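April 2020
By Temitope Shehu

THE LUKGATE SPECIAL, PART 2

Last time I left the Lukgate Special in the back of a coal merchant's shed with a cracked block and no front axle. Plenty of letters about that. Thank you, and sorry I can't answer them all, the pile is getting silly.

So, how it came back. Mwende Were's father bought it as a job lot with two trailers and a lathe. He wanted the lathe. The car sat under a tarp until Mwende got her license and started asking what it was. Nobody in the family had a clue. She found the chassis plate under a quarter inch of grease, number 34, and wrote to the old Lukgate works, which by then was making garden rollers. A very nice letter came back with a build sheet folded inside it.

The build sheet is the best thing we have. Straight six, twin carbs, special-order gearbox from Elalo with a close second and third. Dry weight 595 kilos without the fenders. That is light for a six of that size and explains a lot about how it went up hills, and also about how it went off them.

Two hillclimb wins in its first season, both at Parisi. The old Parisi course, I mean, the one with the gravel hairpin at the top, before they moved the start line down to the bridge. Drivers who did both will tell you the old one was worse. The Special had cable brakes on all four wheels and they pulled left. Always left. There's a note on the build sheet in pencil, "adjust again," underlined, and then lower down the same thing again with no underline. Somebody had given up.

Engine first. The crack ran from the second bore to the water jacket. Mwende had it stitched, not welded, and I think she was right. Cast iron of that age doesn't like heat. New pistons, old rods, crank reground. The cam was good, which surprised everyone who looked at it. The timing chain was not and went in the bin.

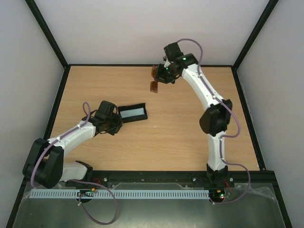 THE AXLE PROBLEM

No front axle, no car. The works had no drawings left. Mwende tried an axle off a Lukgate tourer, too wide, and the spring pads were in the wrong place. Then a beam turned up at the Ikevo autojumble, on the ground between a box of magnetos and a bath. Right width, right pads, wrong stub axles. She payed 80 for it and had the stubs made up.

First run was in August, up and down a farm lane. Oil pressure good. Water temp a bit high in traffic, if you can call one tractor traffic. Steering heavy until it's moving, then very nice. Brakes still pull left!

I had a go myself and stalled it twice. The throttle is in the middle, between the clutch and the brake, and my feet are too old to learn. Once going it just wants to run. Second gear will take you almost anywhere and third is a lovely noisy thing.

Still to do: fenders, a proper seat, and the tach, which reads zero or everything. If anyone has a tach drive for the Elalo box, or even knows what one should look like, please write in. Also looking for a period photo of the car at Parisi showing the left side, because we dont know where the exhaust went after the second bend in the pipe.

Next time, the Lukgate tourer that gave up its axle for nothing. It got it back.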